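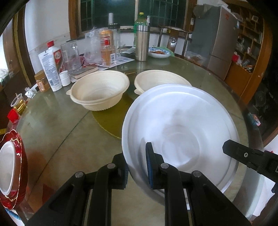 Photo: Barnwood Table Study

Call for participants: clearing the dining table

We are looking for 17 households with a big round dining table that has stopped being only a dining table. Bowls, jars, bottles, a thermos, some books, a paper someone meant to read. If you have a lazy Susan in the middle, even better. We have a long-running argument about those and would like it settled.

Let us say up front that we don't believe most advice on tidying. Kütt, the storage plan we were asked to try out, claims a family can keep a shared table clear with one short routine after supper. Maybe. The handout that comes with it shows a table with a single vase on it, and we have yet to eat at a table like that. Gurnov, the older plan, says to put everything on one tray and call it done. We tried it in the office and ended up with a very full tray.

So we want people who will try one of the two for six weeks and tell us what went wrong.

What you would do

Clear the table once a day, at whatever time suits you, before 7 p.m. or after, we don't care. Stack the bowls and plates, put the jars and bottles where the plan says they go, and write down what came back by the next morning. The notes take up to 15 minutes. Please don't clean up for us before the first visit. A spotless table is no use to anybody here.

Who can apply

Adults in the Barnwood area who eat at home most evenings and share the table with at least one other person. Glass tops, bare wood, tablecloths, all fine. You don't need to be neat. If you already own a label maker and love it, you can still apply, but expect questions.

What you get

A grocery card at the end, and you keep the racks and bins. They are made by Futora, who supply them at no charge and don't see the notes before we publish. We asked for that in writing. Whether the bins are worth keeping is your call.

To apply, send us a few lines about what is on your table right now and who put it there. We start home visits in September and will answer everyone, including those we can't take. If you drop out partway, send the notes you have. We want those too.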